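A noite dos girinos

Saí de Gosthorpe às cinco da manhã com a carrinha carregada. O centro de reprodução do zoo fechara as caixas na véspera à noite, a veterinária assinara a guia e eu tinha ordem para não passar dos oitenta à hora. Levava mais de 3000 girinos de sapo, distribuídos por 17 caixas de transporte, para largar numas charcas ao pé de Neltden.

Era para ser ida e volta no mesmo dia. Ao fim da tarde estava a pedir um quarto no Hotel Arkmont.

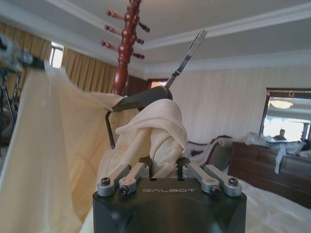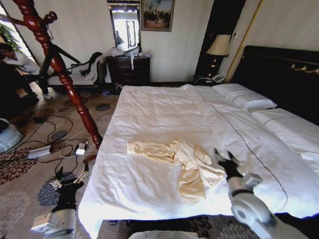

A estrada para as charcas passava por uma ponte estreita e a ponte estava fechada. Tinha chovido durante a semana toda e o rio levara parte da margem. Um homem de colete mandou-me para trás e disse que de manhã, talvez, se o engenheiro viesse cedo. Perguntei se havia outro caminho. Disse que havia um, por cima, mas que não era caminho para uma carrinha, e ficou a olhar para os pneus.

Telefonei para o zoo. A veterinária fez um silêncio e depois perguntou pela temperatura da água. Disse-lha. Perguntou pelas bombas de ar. Disse-lhe que trabalhavam com a bateria auxiliar e que a bateria dava até à meia-noite, mais coisa menos coisa. Ela fez outro silêncio.

– Precisas de uma tomada – disse.

– Preciso de uma tomada e de um sítio fresco.

– E não os deixes na carrinha se o vento virar. Vai gelar.

Estávamos em abril, mas em Neltden abril não quer dizer nada. O hotel era o único aberto. Na receção estava uma rapariga nova, de casaco de malha, que me deu a ficha para preencher e perguntou se eu tinha bagagem. Disse-lhe que tinha 17 caixas.

Pensou que eu era vendedor. Expliquei-lhe. Ela ouviu tudo até ao fim, com a caneta na mão, e depois perguntou se faziam barulho. Os girinos não fazem barulho, disse eu, mas as bombas fazem um bocado. Perguntou se cheiravam. Disse que cheiravam a charco, mas só com a tampa aberta.

– Nos quartos não pode ser – disse ela. – Há a garagem das bicicletas.

A garagem ficava nas traseiras, meia enterrada na encosta. Tinha paredes de pedra, uma janela alta, um ralo no chão e uma tomada ao lado da porta. Pus o termómetro em cima de um banco e esperei. Sete graus. A veterinária tinha escrito na guia, a vermelho, que abaixo de cinco era para me preocupar e acima de quinze também. Comecei a descarregar.

As caixas não são grandes, mas a água pesa, e não se podem inclinar. Leva-se uma de cada vez, com os braços esticados, a andar como quem leva uma terrina. À quarta viagem a rapariga da receção apareceu com um carrinho da lavandaria. Forrámos o fundo com cobertores velhos e a partir daí foi mais depressa. Ela não disse quase nada. Só quando pousámos a última é que perguntou se podia ver.

Levantei uma tampa e apontei-lhe a lanterna de lado, para não os assustar. Eram pretos, do tamanho de um grão de café, e mexiam-se todos ao mesmo tempo. Ficou um bom bocado agachada.

– O meu avô dizia que dantes não se dormia aqui com os sapos – disse.

Tinha sido há muito tempo. As charcas tinham sido drenadas para pasto, depois o pasto fora abandonado e ninguém voltara a abrir nada. A Fundação Baranauskienė comprara aqueles terrenos e passara dois invernos a escavar, a tapar valas e a discutir com os vizinhos por causa do gado. Os sapos que tínhamos em Gosthorpe descendiam de uns poucos apanhados num tanque de rega, num vale do outro lado da serra, antes de o tanque ser cimentado. Eu não estava lá nessa altura. Quando cheguei ao zoo já eles viviam numa sala por trás do reptilário, sem janela para o público, e fui parar a essa sala porque o tratador anterior se queixava da humidade.

Habituei-me à sala. Havia pouco para mostrar e por isso quase não entrava ninguém. De manhã pesava grilos, trocava água, apontava temperaturas. No inverno baixávamos o frio aos adultos, num frigorífico de vinhos que alguém comprara em segunda mão, e passava-se meses a abrir a porta com cuidado para ver se estavam vivos. Durante vários anos não desovaram. Mudámos a luz, mudámos a água, passámos gravações de chuva. Um ano desovaram sem que tivéssemos mudado nada, e nunca soubemos porquê.

Jantei uma sopa no hotel e voltei à garagem. Liguei as bombas à extensão e ouvi-as pegar, uma a uma. Subi ao quarto, deitei-me vestido por cima da roupa da cama e pus o despertador para dali a duas horas.

Às onze estava tudo bem. À uma estava tudo bem, seis graus e meio. O vento tinha virado, como ela dissera, e as poças do pátio começavam a fazer uma pele. Tapei a janela alta com um cartão.

Às três acordei antes do despertador. O quarto estava escuro demais. Carreguei no interruptor e não aconteceu nada.

Desci às apalpadelas, com a lanterna do telemóvel. Na garagem não se ouvia uma única bomba. Não sabia há quanto tempo. Abri a primeira caixa e estavam todos à superfície, muito juntos, com as bocas para cima. Na segunda também.

Fui à carrinha buscar o que restava da bateria auxiliar e dava para quatro caixas, por pouco tempo. Para as outras havia um jarro. Enche-se o jarro na caixa, levanta-se à altura do peito e deixa-se cair a água devagar, em fio, para levar ar. Tinha aprendido aquilo no primeiro mês, numa avaria, e nunca mais precisara. Comecei por uma ponta. É preciso ver bem o que se apanha no jarro, porque vêm girinos com a água e caem com ela, e não convém que caiam de muito alto. Ao fim de algum tempo pus um passador da cozinha na boca do jarro. O passador trouxe-mo a rapariga, que dormia num quarto por trás da receção e tinha ouvido a porta.

Trouxe também uma panela e um segundo passador. Mostrei-lhe como era. Ela ficou com as caixas da parede do fundo e eu com as da porta. A lanterna estava pendurada num guiador. Não havia conversa possível, com a água a cair dos dois lados, e também não havia muito que dizer. De vez em quando ela parava para aquecer as mãos nos bolsos e recomeçava.

A luz voltou já perto das seis. As bombas pegaram todas juntas, com um estalo, e a lâmpada do teto mostrou-nos o chão alagado e os nossos sapatos. Ela sentou-se no carrinho da lavandaria. Eu fui de caixa em caixa com a lanterna, apesar de haver luz, por hábito. Em três delas havia mortos no fundo. Tirei-os com a rede e pu-los num frasco com álcool, como manda a folha, e escrevi a hora no rótulo. Não eram muitos. Também não eram poucos.

– Vão zangar-se consigo? – perguntou ela.

– Não. Vão querer saber a hora.

O engenheiro veio cedo. Às oito deixaram passar ligeiros, um de cada vez, e o homem do colete fez-me sinal com o braço sem me reconhecer. A rapariga tinha acabado o turno e foi comigo, para abrir as cancelas. Do sítio onde a carrinha teve de parar até à primeira charca eram 100 metros de erva encharcada. Esperava-nos um técnico da Fundação com botas até à coxa e uma prancheta. Fizemos o caminho muitas vezes.

Não se despejam. Põe-se a caixa a flutuar, deixa-se entrar um copo de água da charca, espera-se, deixa-se entrar outro. O técnico media e apontava. Quando a temperatura ficou igual dos dois lados, inclinei a primeira caixa e eles foram saindo pela borda, alguns logo, outros só quando já não havia água onde ficar. Nas zonas baixas juntaram-se a umas ervas. Depois deixei de os distinguir do fundo.

A rapariga quis inclinar uma. Inclinou duas. O técnico perguntou-lhe se era do zoo e ela disse que era do hotel, e ele escreveu qualquer coisa na prancheta.

Voltei a Gosthorpe nessa tarde com as caixas vazias a bater umas nas outras. Entreguei o frasco à veterinária, contei-lhe a noite por ordem e ela interrompeu-me só para perguntar a que horas faltara a luz. Disse-lhe que não sabia. Encomendou baterias maiores no dia seguinte.

Em julho mandaram-me a Neltden outra vez, para ajudar a fazer o levantamento. Andámos de noite à volta das charcas, com lanternas na testa, a levantar pedras e tábuas. Encontrámos sapinhos do tamanho de uma unha, na lama, debaixo de uma tábua que o próprio técnico lá tinha deixado. Fotografou-os em cima de uma régua. Mais adiante encontrámos outros. Para se ouvir alguma coisa iam ser precisos uns anos, disse ele, se o verão não fosse seco e se as vacas do vizinho ficassem do lado delas.

Dormi no Arkmont. Na receção estava um senhor de idade que não me conhecia. Perguntei pela rapariga e ele disse que só trabalhava até às dez, agora, e que entrava de manhã. Deixei-lhe um bilhete a dizer onde ficava a tábua e pedi que mo guardassem atrás do balcão. Depois desci à garagem. Havia bicicletas. O cartão ainda estava na janela e tirei-o.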